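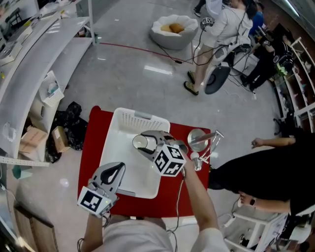

Call for Participants: Household Routines and Evening Rest Study

The Joshi Institute for Home and Family Research invites adults living in the Irkow area to take part in a study of evening routines and sleep. The study examines how the last hours of the day are spent at home, including meals, housework, reading, and screen use, and how these activities relate to the time at which people go to bed and the quality of rest they report the next morning.

The Institute is seeking 130 participants. Enrollment is open until all places are filled. Applications received after that point will be placed on a waiting list.

Who may apply

Applicants must be 18 years of age or older and must have lived at their current address for at least four months. Persons living alone, with family, or with roommates are all welcome. No more than two adults from the same household may enroll, and each must submit a separate application.

Persons who work night shifts, who are being treated for a sleep disorder, or who expect to be away from home for more than one week during the study are not eligible. Parents of infants may apply but should note this on the form, as their diaries will be reviewed as a separate group.

What participation involves

Each participant will attend an opening interview of 60 minutes at the Institute's office in Doveck. During the interview, a member of the research staff will review the consent form, ask questions about the home and the usual order of the evening, and explain how the diary is to be kept.

Participants will then keep a written diary for 43 consecutive days. Entries are made once each evening and once each morning. The evening entry covers the time of the last meal, chores completed after that meal, drinks containing caffeine or alcohol, and the time the lights were turned off. The morning entry covers the time of waking and a short rating of the night's rest. Diaries are supplied in paper form. A large-print version may be requested.

A missed entry should be left blank and should not be filled in later from memory. Participants who miss several entries will be contacted by telephone to confirm that they wish to continue.

A closing interview will be held by telephone within two weeks of the return of the diary. No home visits are made at any stage of the study.

Payment

Participants who complete both interviews and return the diary will receive a payment of $130. Those who withdraw after the opening interview will receive $60. Bus fare to and from the Doveck office will be repaid on presentation of a ticket or receipt. Parking is available behind the building on the Dikaten Street side.

Privacy

Names and addresses are stored separately from diaries and interview notes. Published results will not identify any participant or household. Participation is voluntary, and a participant may withdraw at any time without giving a reason. Diaries already returned will be destroyed upon written request, provided the request is received before the end of December.

How to apply

Application forms are available at the front desk of the Doveck office and may also be requested by mail. Completed forms should be addressed to Babita Bajpai, Study Coordinator. Applicants will be notified of the outcome in writing.

Questions about the purpose or conduct of the study may be directed to Vandana Pandey, Principal Investigator. Questions about payment or scheduling should be directed to the Study Coordinator.

Posted 11 March 2018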